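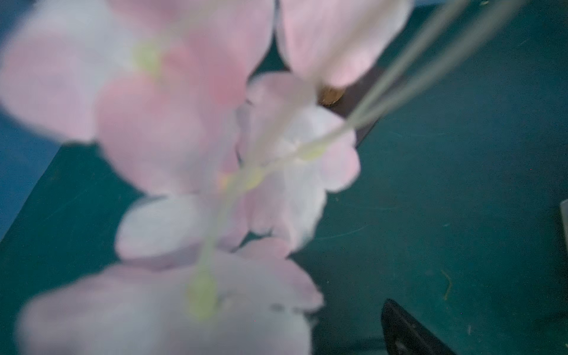

Can a house be decorated for the seasons without buying new things every year? It can, and most households already own nearly everything they need, provided it is stored well and brought out at the right time.

The Gritden Household Museum has spent the past year asking residents how they mark the turning of the calendar at home. Its findings, published on July 28, 2026, draw on interviews in 87 homes across the district. They suggest that seasonal decoration remains a settled habit in most families, although the manner of it has changed.

Older residents spoke of greenery cut from the hedge and thrown out within the fortnight. Younger households rely far more on artificial flowers and trees, which are expected to last. Many of the pieces recorded had been in use for 20 years, and a few had passed through two generations. Storage was the commonest difficulty. Boxes kept in lofts suffered from heat, while those in sheds suffered from damp, and labels were seldom kept up to date.
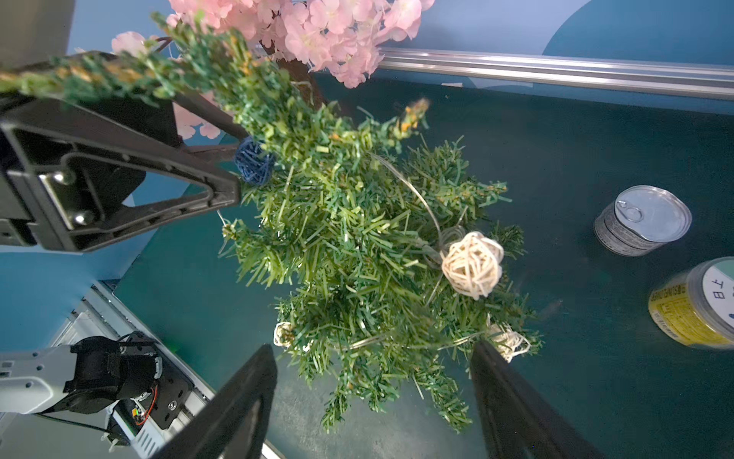

Hukerero, writing in response to the museum's first notice, objected that the survey gave too much weight to December. In that household the main effort falls in April, when the winter curtains come down and the front room is dressed for visitors. The museum has accepted the point and extended its questions to cover spring.

The additional interviews were held in the Jollby quarter and along Gallardo Street. They showed that spring displays are usually smaller, are put up with less ceremony and stay in place for longer. Several families had no fixed date for taking them down.

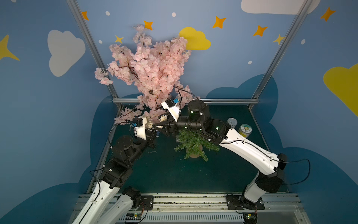 Cost was also considered. Half of those asked, 50 per cent, had bought nothing for the purpose in the past 2 years. Repairs were common, chiefly rewiring stems and replacing hanging loops. The museum intends to hold an open day on mending and storage, and residents may bring items for advice. Entry will be free, and places can be reserved at the front desk.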